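Zustbridge Community Housing
Work with us

Tenancy Support Worker (part time)

Location: Zustbridge office, with regular travel to Temba and Rostum
Hours: 24 hours a week over three days, between 8:30 am and 5 pm
Term: 12 months, with a possible extension depending on funding
Reports to: Mwangi Rashidi, Tenancy Services Manager
Start: October, or earlier if you are free

About the job

Zustbridge Community Housing rents homes to people on low incomes across three neighbourhoods. Most of our tenants have come off the public waiting list, and many have spent a long time in motels, cars or other people's spare rooms before they get keys from us.

The Tenancy Support Worker looks after new tenants from the week before they sign until the end of their first six months. You will meet them, go through the lease in plain language, help them get the power and water connected, and visit them at home on an agreed schedule. When rent falls behind or there is trouble with a neighbour, you will usually be the first person to talk to them about it.

You will carry a list of between 20 and 30 households. Some need one phone call a month. Others need a lot more than that in the first few weeks and very little later on.

What you will do

Carry out sign-ups and property inspections, including entry condition reports.

Make home visits in Zustbridge, Temba and Rostum. You will do most visits on your own. First visits are always done in pairs.

Help tenants apply for bond loans, energy rebates and furniture grants. The furniture grant is capped at $500 per household and the paperwork is fiddly, so patience with forms is a real advantage.

Set up repayment plans for rent arrears and keep an eye on them.

Refer people to other services such as financial counselling, family violence support, mental health and aged care. Follow up to find out whether the referral was picked up.

Write case notes on the day of the contact. We use a system called Gomix for notes, rent records and maintenance requests. You don't need to have used it before. Training takes 2 half days and there is a written guide.

Attend the fortnightly team meeting at the Zustbridge office.

Speak up for tenants at tribunal hearings now and then, with a senior worker beside you until you are comfortable.

What we are looking for

You must have:

A Certificate IV in community services, social housing or a similar field, or at least 2 years of paid work with people who are in hardship.

A current driver's licence. A pool car is provided, so you don't need your own.

A Working with Children Check and a national police check, or be willing to get both before you start. We pay for them. A criminal record does not rule you out — we look at what it was and how long ago.

Clear, ordinary written English. Your notes may be read out at a hearing.

It would help if you have:

Some knowledge of residential tenancy law in this state.

A second language spoken locally. Arabic, Swahili, Dari and Vietnamese are the ones we are asked for most.

Experience of renting in social housing yourself. Several of our current staff have been tenants, here or elsewhere, and we count that as experience when we score applications.

Pay and conditions

The position is paid at Level 4 of the award, pro rata, plus superannuation. The 12-month budget includes a training allowance of $3,920, which you can put towards a course, a conference or outside supervision after talking it over with Mwangi.

Salary packaging is available once you have finished your three-month probation. You will have a laptop and a mobile phone. The phone gets turned off at 5 pm. After-hours calls go to a separate on-call roster, and this role is not on it.

The three days can be set to suit you, as long as one of them is the team meeting day. We can manage school hours on one of the three days but not on all of them.

The office is on the ground floor and has step-free access and an accessible toilet. Some of the homes you will visit are up stairs without a lift. If that would be a problem, tell us and we will look at which households go on your list.

How to apply

Send us a resume of no more than three pages and a letter of no more than two. In the letter, please answer these:

Why do you want to work in tenancy support?

Tell us about a time you had to give someone bad news about money or housing. What did you say, and what happened next?

How do you keep track of your work when several people need you on the same day?

Applications that do not answer the questions will not be shortlisted. You don't need to address each point in the list above separately.

Give us the names of two referees, one of whom has supervised you. We will not contact them until after the interview, and we will let you know before we do.

Interviews will be held at the Zustbridge office and take 45 minutes. There are three people on the panel, one of them a tenant. We send the questions out the afternoon before. There is also a short written task, done on the day, where you write up a case note from a made-up phone call.

Questions about the role can go to Mwangi Rashidi through the main office line, between 9 am and noon. If he is out on visits, leave a message and he will ring you back.

We encourage applications from Aboriginal and Torres Strait Islander people, people with disability, and people from refugee and migrant backgrounds. If you need the ad or the forms in another format, ask at reception.
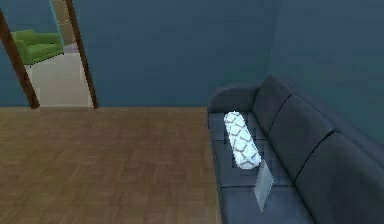
Everyone who applies will get a reply by email, including those we don't interview. If you have been interviewed and would like feedback, ask for it within a month and Mwangi will call you.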